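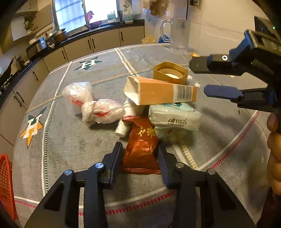
hividgate-sync

Time alignment and episode packaging for two-gripper tabletop recordings

hividgate-sync takes the raw output of a pair of hand-held grippers and writes episodes that a policy trainer can read without further processing. It handles clock alignment, pose smoothing, jaw width recovery and episode cutting. It does not do camera calibration or training. Calibration files are expected to exist before the first run; training lives in the bondasside repository.

Status: in use, interface not frozen. The config format changed in June and older files must be migrated (see Migration).

Requirements

Python 3.10 or later
ffmpeg on the path
A calibration file for each gripper, in the Goicoechea layout
Enough disk for one decoded copy of each session; the tool does not stream

No GPU is needed. Pose estimation is read from file and never computed by this package.

Install

Clone the repository, create a virtual environment and run:

pip install -e .

The editable install is recommended while the config format is still moving. To check the install:

hvsync doctor

This prints the ffmpeg version, the calibration files it can find and the write permissions on the output directory. It exits with a nonzero code if any of them is missing.

Quick start

hvsync ingest raw/session --out work/session
hvsync align work/session
hvsync width work/session
hvsync cut work/session --policy pause
hvsync pack work/session --out episodes/

Each step writes a manifest next to its output. Running a step again with unchanged inputs is a no-op unless --force is given. Steps must be run in order, but any step can be repeated without repeating the ones before it.

Input layout

A session directory holds one subdirectory per gripper, named left and right. Each contains a video file, an inertial log and a pose file. The names refer to the operator's hands and stay fixed for the whole session. If the grippers are swapped between hands, start a new session. The packer has no way to detect a swap and will write mirrored actions without complaint.

Alignment

The two recorders run on separate clocks. The align step estimates a constant offset and a linear drift term for the right gripper relative to the left. The estimate comes from the tap gesture at the start and end of a session: the operator touches the two gripper bodies together, and the inertial logs both show a sharp peak.

If the closing tap is missing, drift is set to zero and the manifest field drift_source is set to "none". These sessions can still be packed, but the default loader skips them. Pass allow_no_drift=True to include them.

After alignment both streams are resampled to 15 Hz. Images are taken by nearest timestamp. Positions are interpolated linearly and rotations by slerp. Frames without a valid pose on either side of the gap limit are marked invalid and never filled in.

Jaw width

Jaw width is recovered from the video itself. The width step locates the left and right fingertips in each image, computes their separation in the rectified view and maps it to millimeters through the table in the calibration file.

The linkage is symmetric, so one fingertip is enough when the other is hidden. In that case the hidden side is mirrored across the center line and the frame is flagged width_one_sided. When both are hidden the last valid width is held for up to 2 frames and then marked invalid.

Known trouble spots for the detector:

Glossy foil between the fingertips. Pale reflections along a crease can be picked up as a pad edge. A snack packet standing upright between the jaws is the usual trigger.
Printed tablecloths. Dashed borders and stars passing near the fingers pull the edge fit outward.
The other gripper. With both grippers over the same pile, the second set of black fingers can enter the search region from the side. The detector is limited to the lower part of the image for this reason. Do not widen search_region unless you also turn on reject_foreign.
Clear and translucent items. Knotted plastic bags and clear pitchers give weak, moving edges. They matter only when they are between the jaws.

Run hvsync width --debug to write an overlay video with the fitted edges drawn in.

Episode cutting

Two cutting policies are available.

pause: cuts where both grippers stay below the speed threshold for 33 consecutive frames.
marker: cuts at double-close gestures. More reliable in cluttered scenes, but the operator has to remember to make them.

Episodes longer than 496 frames are split at the lowest-speed point in the second half. The two parts share a parent_id, and the split flag is set on both. Set max_len to 0 to turn splitting off.

Output format

One Zarr group per episode:

rgb_left, rgb_right: uint8 images, rectified unless keep_fisheye is set
pose_left, pose_right: position and quaternion, in the session frame
width_left, width_right: millimeters, float32
valid: bool, per frame
flags: bit field, see flags.py
meta: session name, parent_id, drift_source, config hash

Poses are absolute. Relative actions are computed in the loader so that the horizon can be changed without packing again.

Privacy pass

Recordings made in homes can show hands, windows, shelves and packaging text. The pack step accepts --mask with a directory of per-frame masks and paints those regions flat gray. Masks are applied before resizing. The package does not generate masks.

Migration

Configs written before the June change use a single gripper block. Convert them with:

hvsync migrate old.yaml new.yaml

The converter copies the single block to both sides. Check the calibration paths by hand afterward, as each gripper needs its own.

Known issues

The doctor command reports a missing calibration file when the path contains a space.
Pause cutting can split a handover in two if the operator holds still with both grippers on the object.
Pack leaves a lock file behind when interrupted. Delete work/session/.lock and run it again.
The drarkden viewer shows width curves one frame late. The stored data is correct.

License

Code is under the MIT license. Recordings are not included in this repository and carry their own terms.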